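**Thread: judge tossed the vendor permit rule (Ververidis v. Nurnton)**

### curbside_lou

ruling came down 8/12/25, read it on my break so going fast. City can't refuse to renew a vendor permit just for not having the new "proof of lawful residence" form. Anyone who had a permit before February gets to renew under the old rules while the case goes on. New applicants get nothing out of this, far as I can tell.

Anybody here renewing? What did the counter tell you 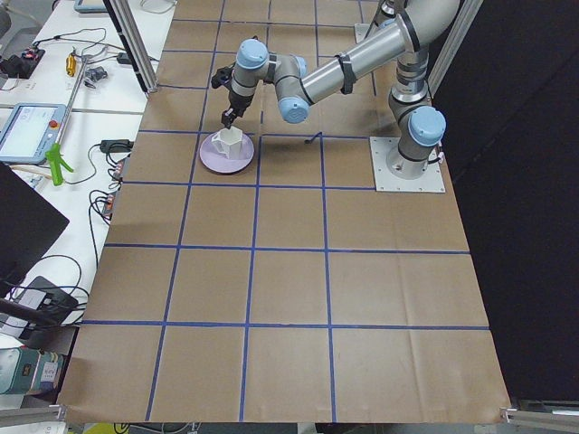
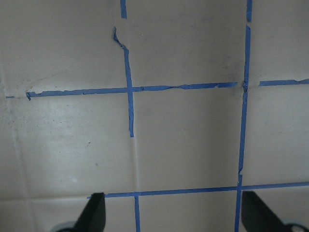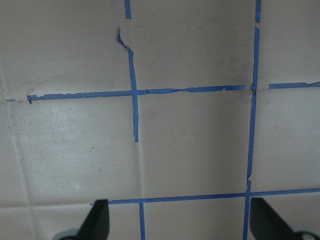
### tamale_cart_dad

Wife went to the counter this morning. Guy says they have no instructions from the city attorney, come back in 5 days. She asked can I at least leave the application and get it stamped. No. So what good is an order if the window doesnt know about it

### pk_northside

Leave it anyway. Certified mail, keep the receipt. The order says the city has to "accept" renewals and if they won't take it at the window you want a paper trail that you tried.

Not a lawyer. Worked for one a while.

### Hollis_R

Everybody celebrating should read past page one. It's a preliminary injunction. Judge didn't say the rule is illegal forever, said they'll *probably* win and would be hurt in the meantime. City appeals, asks for a stay, could be gone next week.

And I'm going to be the unpopular one, a city ought to be able to ask who it's licensing. The state does it for half the licenses I can think of.

### curbside_lou

> a city ought to be able to ask who it's licensing

They already ask. Photo ID, tax number, health card, fire sticker if you run propane. That was all in the old packet and it's all still in there. New form is on top of that

### Hollis_R

Then one more form shouldn't be the end of the world.

### tamale_cart_dad

It is when they don't tell you till after the deadline. We paid 745 in January. Full renewal. They cashed it. Then in February letter comes saying packet is incomplete and the fee isn't refundable. My wife has had a green card since before I met her, she has the documents, they wouldnt let her add it. Had to start over as a NEW applicant, and new applicants go on the wait list.

So no it's not about whether she can prove it

### Hollis_R

OK that part is bad. I didn't know about the list. They should have let people cure.

Still think that's a process fix and not a reason to throw the whole rule out.

### marguerite.t

That's more or less what the judge said tho?? I read it twice. There are two parts.

1. Notice. Council changed the requirements in the middle of a renewal period and applied it to people who already filed. Judge spends most of the opinion here. Calls it "arbitrary" four times or something.
2. Preemption, the federal thing. City making up its own idea of who counts as lawfully present. The form's list of acceptable papers leaves out whole categories, people with a pending asylum case and a work card for example. Judge says serious question, doesn't decide.

So if Nurnton comes back with a fair process, part 1 goes away and everybody's fighting about part 2. Thats where I'd worry.

### pk_northside

Good summary. One quibble, I don't read it as leaving part 2 open as much as you do. There's a footnote near the end, 14 or 15, where she pretty much says the city didn't have an answer at the hearing. That's a hint.

### marguerite.t

A footnote hint is not a holding

### pk_northside

never said it was

### oldtown_ben

Was at the hearing. Mostly packed. The city's lawyer got asked three different ways who at the counter decides if a document is good enough and what training they have, and kept saying "staff discretion." You could feel it go bad.

The Ververidis side put on Busisiwe Khumalo, sells flowers by the train station, had her permit years. She was good. Short answers. City asked if she'd been harmed "beyond the fee" and she said I have not worked a Mothers Day weekend this year, that is most of my spring. He sat down after that.

### tamale_cart_dad

She's the one who had the yellow umbrella. Glad she spoke up

### softball_mom_4

Dumb question from outside the vendor world. We have our end of season thing at the fields and normally three or four carts come. League got told by Proltisport (they run the concessions contract for the park) that we can't have anybody without the new form. Does the order cover that or only the city?

### pk_northside

Not dumb. Order binds the city, "its officers, agents" and so on. Whether a concessions contractor is an agent, who knows. My guess is Proltisport is just repeating what the city told them in Feb. Send them the order and ask in writing if they're still asking for the form and on what authority. In writing.

### softball_mom_4

ok doing that tonight, thanks. will report back

### Hollis_R

A private company running concessions can set its own requirements. I'd be careful telling a volunteer mom to go threaten a contractor with a court order.

### softball_mom_4

lol not threatening anybody. just want tamales

### curbside_lou

Numbers question. City's press thing says the rule "affected a small number of permit holders." Is there a real figure anywhere? I have seen 100 and I have seen 2,000 and those cannot both be right

### marguerite.t

They're two different things. 2,000 is the wait list for new permits, been that long forever, nothing to do with this case. 100 is the renewals sent back as incomplete after the form came in. It's in the clerk's declaration, exhibit C I think. Paper mashed them together in one sentence and everyone's been repeating it.

### curbside_lou

ahh ok. makes sense. so a hundred households basically

### marguerite.t

A hundred permits. Some carts feed more than one household.

### oldtown_ben

And some of those hundred are just people who moved or quit. Let's be fair. Clerk's declaration says they didn't sort them.

### stamatop

Periklis Stamatopoulos, I help out at the Utia legal clinic, above the pharmacy. Saw the thread and a couple things need straightening before somebody loses a spot.

- If you got the February letter, **do not** file as a new applicant now. If you did already, don't withdraw it either. Come see us first.
- Bring the letter, the cashed check or card statement, and last year's permit. Copies ok.
- Don't fill in the new form "just in case." Order says they can't require it. If you hand it over they can keep it, and we don't know yet who else gets to see what's in the file.
- The order doesn't let you sell on an expired permit. You can *renew*. Until you have the renewal or a stamped receipt, a ticket is still a ticket. We are asking the city to agree not to write them in the meantime, no answer so far.

Walk in is fine. Line is long in the mornings.

### tamale_cart_dad

THANK YOU. The do not withdraw thing, we were about to do exactly that. Wifes new application is in already. Coming by.

Do we need an appointment if one of us works nights

### stamatop

No. Evenings we're there till the pharmacy closes. Ring the side bell, the front one's broken.

### Hollis_R

Question for the clinic person, sincerely. Why not fill in the form if you qualify? Seems like telling people to hold back gives the city a reason to be suspicious. If Mr. tamale's wife has a green card then show it and be done.

### stamatop

Fair to ask. For her personally it might be faster. Might. But the order protects people who renew under the old packet, and I don't want a client stepping out from under it and then the city says well you're in the new process, wait your turn. Seen that done in other permit fights. Also the form has a box where you sign that the city may "share with any agency." No limits on it. I wouldn't sign that for a library card.

### Hollis_R

Hadn't seen the share box. Is that public? Would like to read it.

### marguerite.t

Exhibit A, page 2, bottom. Small type.

### Hollis_R

Read it. Yeah that's too broad. I'd strike that. I still come down that the city can ask and a judge shouldn't be running the permit window, we elect a council for that. But that box is sloppy and whoever drafted it should be embarassed.

### oldtown_ben

Council passed it on consent with no discussion. I've got the minutes. Two lines long. So "we elect a council for that" only goes so far if they don't read it.

### Hollis_R

Then vote them out. That's the remedy.

### curbside_lou

next election is after two more renewal periods man

### pk_northside

This is the whole argument right here and you two arent going to settle it on a Nurnton message board. Practical stuff please, people are using this thread.

City filed notice of appeal an hour ago btw. No stay motion on the docket yet. Order stays in effect unless a stay gets granted. Filing an appeal doesn't stop it by itself, somebody at the counter WILL tell you it does.

### tamale_cart_dad

Somebody at the counter already did. Same guy. Mailed ours certified this afternoon, old packet only, cover letter like you said

### softball_mom_4

Update. Proltisport wrote back, one line, "we are seeking clarification from the city." So that's a no for now I guess? Our thing is coming up quick. Anyone know if a church lot next to the park counts as the park

### oldtown_ben

Private lot, different permit. Owner's permission plus the health card, used to be anyway. Check the line on the county map tho, the strip by the bleachers looks like church and it's city.

### softball_mom_4

of course it is

### marguerite.t

stamatop do you know if the fee question is in the case at all? The 745s. I see an ask for it in the complaint but the order doesn't touch it

### stamatop

It's in the complaint, not in the order. Money comes later if it comes. Keep your statements. If the city accepts the renewal, they shouldn't charge it twice, and if they try to, pay under protest, write those words on the check, and call us.

### curbside_lou

adding that to the first post when I get home. on my phone and it eats my edits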